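Lab Handout 5: Paper, Cups and Three Grippers
Revised 2021-07-06

Paper scraps into a cup, one hand apparently pressing them down. Keep this as your reference for the whole session.

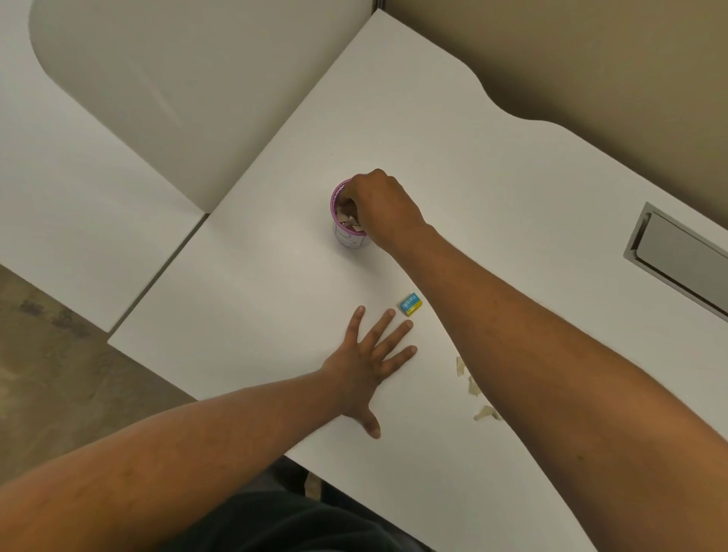 1. What we are comparing
The Vidik two-finger, the Drukberg three-finger and the Wekar suction cup, all on the same arm. The suction cup has strong opinions about torn paper. Write them down anyway.

2. Before you start
Tear beige paper into pieces of uneven size. Set the cup mid-table and put a small box near it as clutter. Zero the force sensor -- yes, again.

3. Runs
Each group logs 37 tries per gripper. A try ends when the scrap is below the rim or the arm faults. Last October's groups logged 1,181 tries between them, 144 of which ended with the cup on its side. Please aim lower.

4. Pressing down
Closed fingers only, slow descent, stop at the force limit on the board. The Cárdenas controller will let you type in any limit you like. Treat this as a flaw.

5. Hand in
Log file, one plot of force against depth, and a paragraph on which gripper you would keep. "None" is accepted with reasons.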